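Greltcombe Table Oils: Your Questions Answered

Hello and welcome! Rekha Bhatia answers most of our mail, and these are the things she gets asked again and again.

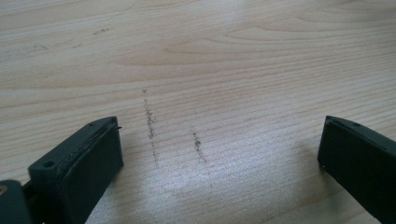
Will the oil change the color of my table?
A little, yes, and it depends a good deal on the wood you start with. Dark woods hardly shift at all. Pale blond wood, with fine wavy grain like this tabletop has, usually warms up by a shade or so, and most people are quite happy with that. If you'd like to keep it as light as you can, ask us for the Bavville blend – it has the least yellow in it – and please try it on the underside first.

How long before I can use the table again?
Leave it overnight if you possibly can. You can set a lamp down after a few hours, but hot mugs and wet glasses should wait 2 days.

Can I put it on over old varnish?
I'm afraid not. The oil has to soak in, and varnish won't let it, so you'd only end up with a sticky top and a bad mood. Sand back to bare wood first.

How far does one can go?
Our regular can covers some 20 square feet with two thin coats, enough for a small kitchen table.

What do I do with the rags?
Please lay them flat outdoors to dry, well away from the house, and never leave them in a heap. Oily rags can catch fire all by themselves.

Do you have a shop?
We do, in Astdale, and Umesh Pant is glad to look at a scrap of your wood if you bring one along.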